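Journal of Household Studies > Volume 27 > Articles > Section 3

3. Where things are kept: storage habits in small flats

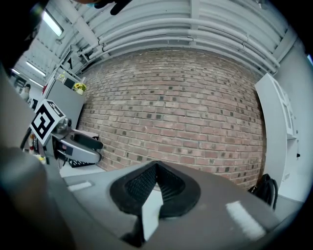

Figure 1. Close view of a grey plastic housing with a black rubber pad, notched in a V and textured on its inner faces.

The survey was sent to tenants in two housing blocks, Homum and Lynch, in May. Both blocks were built to the same plan, with one built-in cupboard in the hall and no loft or cellar. Tenants were asked to list where they kept 96 everyday items, from spare bulbs to winter coats, and how often they had to look in more than one place to find them. The full set of answers came to 3,388 entries after blank and doubled lines were taken out.

Most items had a fixed place. Kitchen goods were the most settled, and tenants who shared a flat mostly gave the same answer when asked apart. Tools, batteries and sewing things were far less settled. Many tenants named a drawer for these and then added a second place — a shoebox, a shelf in the hall, a bag behind a door.

We had expected the hall cupboard to hold mainly coats and shoes, as it did in the earlier Prirnik study. In Homum it did. In Lynch the same cupboard was more often used for cleaning goods and suitcases, and coats hung in the bedroom. The plan of the flats does not explain this. The Lynch cupboard door opens towards the front door, and a few tenants wrote that the two knock together, but the question was not put to everyone.

Answers were coded by two readers using the Sivus list of room names. Where the readers did not agree, the entry was marked as unclear and left out of Table 2. "The side" caused the most trouble, as some tenants meant the worktop and others a small table by the sofa.

Length of stay is dealt with in Section 4.

Shares: 27

Related articles
Shared cupboards and who tidies them
Moving house with little furniture
What people keep under the bed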